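Doblar en tercios: mis dudas con el método Cavalcanti

Sep 14, 2025

Llevo desde enero leyendo que la ropa hay que doblarla en tercios y guardarla de pie, como si fueran carpetas. Lo defiende Elaine Caldeira en su curso Cavalcanti, que mi cuñada compró y me pasó en fotocopias. Promete que en 14 días una deja de planchar. Yo sigo planchando.

Con las camisetas, lo admito, funciona. Ocupan menos, se ven todas y no hay que levantar la pila entera para sacar la de abajo. El problema son los pantalones de cintura ancha, los de tela blanda, esos que una se pone para estar en casa. El libro les dedica media página y un dibujo donde la tela parece cartón. En mi cama no se comporta así. Doblas una pernera sobre la otra, alisas, y la cintura se te abre por la esquina o se te hace un rulo. Si la metes hacia dentro queda un bulto. Si la dejas fuera, el paquetito no se tiene de pie ni apoyado en la pared del cajón.

Probé también la tabla de doblar Nutis, que me prestó Domnica Văduva con mucha fe. Cuatro intentos y la devolví. Para toallas, quizá. Y los separadores Flunstead bailan dentro de mi cajón, que es más viejo que yo y no mide lo que miden los cajones de los vídeos.

Otra cosa que no me creo es lo de doblar siempre sobre una superficie lisa y despejada. ¿Quién la tiene? Yo doblo en la cama, encima de la sábana de flores azules, con la manta de flores grandes al fondo, y el colchón cede donde apoyas la mano. Igual ahí está el fallo, pero no pienso comprar una mesa para los pantalones.

De momento hago lo que hacía mi madre: estirar primero la cintura, juntar las perneras, doblar por la mitad y otra vez por la mitad. Tarda uno roughly nada, diría mi sobrino el que estudia fuera, y las arrugas son las mismas. Le doy al método unos 10 días más, solo con los pantalones, y si no me convence vuelvo a las perchas.
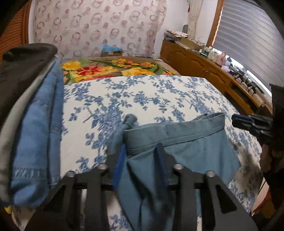
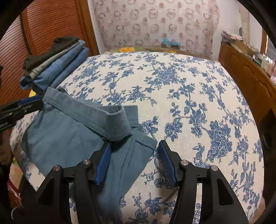

La tela azul verdosa sobre la sábana de flores, con la cintura todavía sin domar.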